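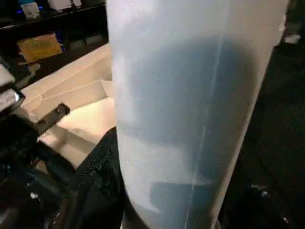

Filed under: Grant Updates / Home Robotics

Hi Evaristo, it's May, so you get my report for the Kolus grant (I know you like it before the board packet goes out on Tuesday, and for once I'm early!).

The big thing this period is the grip check. You'll remember that our old method decided on a grip once, from the wrist camera, and then just went for it. Fine for boxes, pretty bad for long round things, and worst of all for anything pale or see-through, where the edges are hard to find. So we now have the arm look again at close range and re-estimate the long axis of the object before the fingers close. It's a small change and it took me most of the winter.

We ran 118 trials on tubes and cylinders in the Karisdale apartment, with the furniture and curtains left as they were. Dropped objects went from 3 in the first block to 2 in the last, so I'm not going to wave a flag over that! What did change is where the fingers land. They close much closer to the line we planned, and the operator steps in less. I'm still working out how to score that fairly.
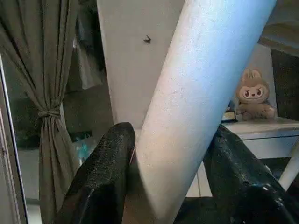 Higinio Solís read the draft and wrote back that the second look is only worth having if it doesn't slow the arm down, and that he'd want the timing broken out per object before he believed any of it. Fair enough. I've got the logs, 1867 camera clips in all, and the timing is in there, I just haven't pulled it yet.

On money, we're a bit under on parts. The replacement finger pads from Bianchini came in cheaper than I'd quoted you, and I'd like to move the difference over to labeling time if that's okay with you.

Next up is the same set of trials at the Rutau site, where the light is a lot worse, and I'll send the timing table as soon as I have it.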